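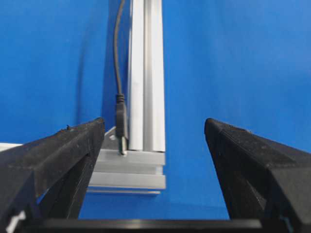 June 11, 2019. New shop at Sturkelby, bay 2. The Collach baler finally came off the truck and I could not wait to get the side panels off! Pickup teeth look great, far better than the listing let on. Hour meter reads 2082.

Greased the knotter stack, then turned it over by hand. Tight spot at the same place every turn — probably the needle yoke, maybe a bent link.
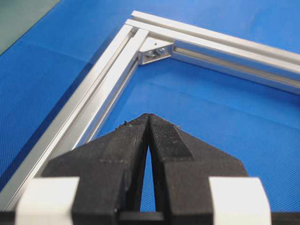 Fingers nearly closed.

Pulled the yoke. Left bushing is worn egg-shaped, right one is fine. Donnelly has the pair in stock, 46 dollars.

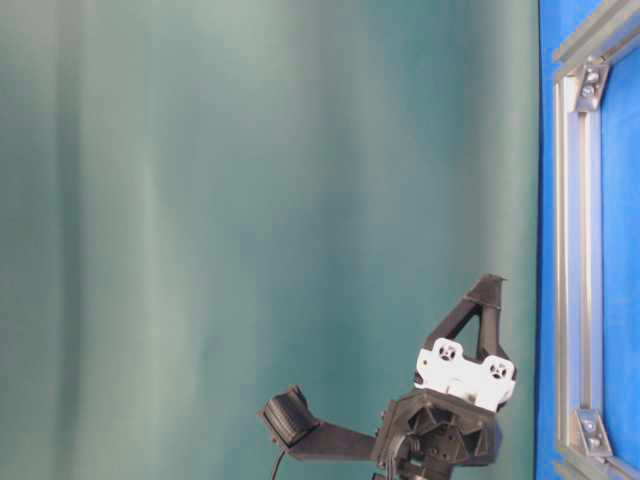 Kirsty Catterall thinks the plunger knife clearance should be checked before the new bushings go in, as she had the same tight spot on a Hernow in March and it was the knife all along. Good call, doing that first.

Shimmed the plunger rail and tried it again. 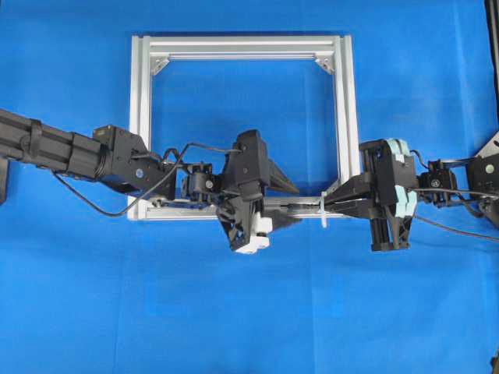 Much smoother, though still a slight catch near the top of the stroke. Four knife bolts to swap, then the bushings. I love working on this machine. Need more red grease.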